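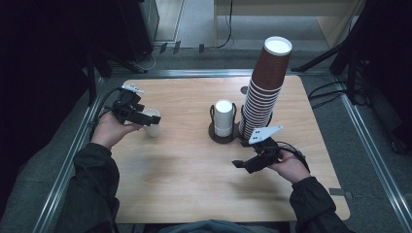

Fig. 1. Table with paper cup.

Unit 8: Judging a televised dance contest

The unit deals with how points are awarded in group dance contests made for broadcast. The case used throughout is the Rindard format, in which each act is marked out of 100 by every judge and the marks are averaged.

1. The marking scheme
Technique and timing carry 40 points between them. The rest is divided among choreography, use of the stage and presentation. A judge enters the marks before any spoken comment is made. Once entered, a mark may be changed only if it was typed wrongly.

Large groups are at a slight advantage under timing, as small errors at the back are hard to see from the judges' desk. The Mandik rules deal with this by seating one judge above floor level. Rindard does not.

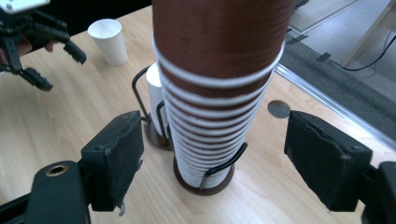
Gollum objects that a raised seat merely moves the problem: from above, lines and spacing are clear, but footwork is lost, so the high judge should mark formation only. The point is taken up in the seminar.

2. The public vote
The vote opens after the last act and is turned into a rank order. Rank is then added to the judges' rank. If 2 acts tie, the public rank decides. An act placed low by the judges can therefore survive on a strong vote, and in the Robichaud series this happened in nearly every round before the semi-final.
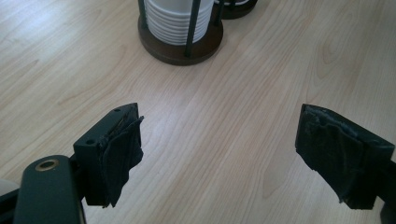
3. Reading and task
Read the Robichaud rule sheet, sections on ties and withdrawals. Take any one round and work out the result again with the judges' rank as the tie-break. Note which acts change place. Written answers are due in September.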